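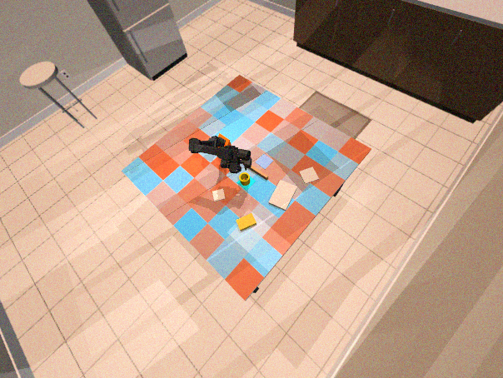 4. Results: Origin and spread of "pellok"

Figure 1. Square table with a multicolored patchwork top on a tiled floor. Computer rendering.

The word pellok is known in all the villages of the Grendau valley, but it does not mean the same thing in each. In the lower villages it is a small debt, the kind that is settled at the end of the month. In the upper villages it is the stub of a candle, and by extension any leftover piece that is too short to be useful. Older dictionaries list these as two separate words. We think they are one.

The Kaneko word list gives 386 entries beginning with p, and 10 of them are forms of pellok or its diminutive pellki. The candle sense is the older one in writing. It appears in parish accounts, always in the plural, where the stubs were collected and sold back to the chandler by weight. The debt sense comes later and is found first in shop ledgers, where a line marked pellok stands for a sum carried over from the page before. A stub and a remainder are close in meaning, and the step from one to the other is short. English "stub" and "tally" have gone through changes of a similar kind.

The alternative view derives the debt sense from a verb pelen, "to scrape." This is possible for the vowel, but it leaves the ending without a source. The suffix -ok in Grendau is added to nouns and almost never to verbs, and the few exceptions are recent.

We searched the 964 pages of transcribed ledgers with Rulix, using both spellings of the double consonant. The form with a single l is limited to the lower villages and seems to be a clerk's habit. It has no effect on the meaning. Pelloch, with a final fricative, occurs in 4 places, all of them in letters sent from Sukesora, where final k was regularly weakened in this way. These letters use the word only for candles.

The position of Sukesora matters here. It lies across the pass and had little trade with the lower valley, so a sense that developed among shopkeepers would not be expected to reach it. Speakers recorded there in June knew the candle sense well — several also used it for the end of a loaf — and did not recognize the other one when it was read to them in a sentence.

There remains the surname Pelloker, which has been explained both as "candle seller" and as "debtor." It is attested before any ledger that uses the debt sense, and we take the first explanation to be correct. The place name Pellokbrek is a different matter and is left out of the present discussion.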